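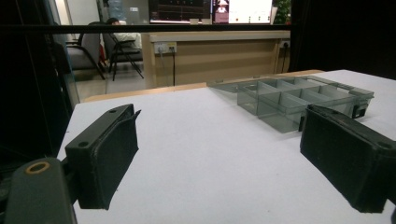 Search the help pages Type a word or phrase Go

Compartment boxes: your questions answered

Last updated 08/11/2025

These are the questions we get most often at Pindunholm about plastic organiser boxes, the kind with small compartments for screws, beads, fuses, clips and so on. If yours isn't covered, leave a comment at the bottom of the page.

What size of compartment do I need?

Measure the longest thing you want to keep in it and add a finger's width so you can get it out again. Most people buy compartments that are too big. A handful of small screws in a large compartment slides into the corners and is awkward to pick up.

Clear, smoky or solid colour?

Clear plastic shows the contents best but also shows every scratch. Smoky grey hides scratches and you can still make out what is inside from above. Solid colours need a label on every box. For a desk or bench where the box stays open, smoky grey is a sensible choice.

Are the dividers fixed?

It depends on the range. In the Medora boxes the walls are moulded in and can't be moved. In the Rusdale boxes the short walls slide out of grooves and the long ones stay put. Very small items such as washers can work their way under a sliding wall, so use fixed walls for those.

Can I take the lid off altogether?

Yes, on both ranges. Open the lid fully, until it lies flat, and press the hinge side outwards at one end. It will come away from the first pin and then the second. Don't pull it upwards, as the pins can snap. Keep the lid somewhere you'll find it. A box with no lid is quicker to work from on a table, but it should not be carried far or put on a shelf above head height.

The latch has gone stiff. What should I do?

Brush out any dust with a dry toothbrush, then open and close it a few times. Don't use oil, which collects more dust and can mark the plastic. If the latch has cracked, we sell replacements in packs of 4. They fit Medora boxes bought since August last year.

How do I clean the compartments?

Tip everything out on to a tray. Wash the box in warm water with a drop of washing-up liquid and use a small paintbrush for the corners. Leave it upside down on a towel until it is completely dry, especially if steel parts are going back in. Don't put it in the dishwasher, as thin walls can warp.

Can I use solvent to remove old label glue?

No. Acetone and some sticker removers will cloud the plastic for good. Rub in a little cooking oil, leave it for ten minutes and wash it off.

What is the best table surface for sorting small parts?

A plain, pale, matt top. Dark parts show up well on white and you will notice anything you have dropped. Wipe the table first, as grit and specks are easily swept up with the parts. A raised strip along the far edge helps to stop things rolling off. If your table doesn't have one, a length of wooden beading fixed with double-sided tape will do.

How should I arrange the contents?

Put what you use most in the row nearest to you. Keep similar sizes apart, so that a part dropped in the wrong place is easy to spot. Leave one compartment empty for odds and ends and clear it out when it fills up.

How much weight can a box take?

The small Medora holds 700 g spread evenly. It will take more while sitting on a table, but the base may bow when you lift it.

Comments (3)

Lesia Tkachuk
Does the hinge advice apply to the older Ibarra boxes? Mine has one long hinge and no pins that I can see.

Fasil Derese
@Lesia Tkachuk Mine is the same. The lid on those is one piece with the base, so it would have to be cut off. I just leave it folded back.

Titilayo Garba
Cooking oil worked on the labels but I needed two goes. I had 82 of them to get off, so allow yourself an evening.

Filed under: Help and advice > Storage > Small parts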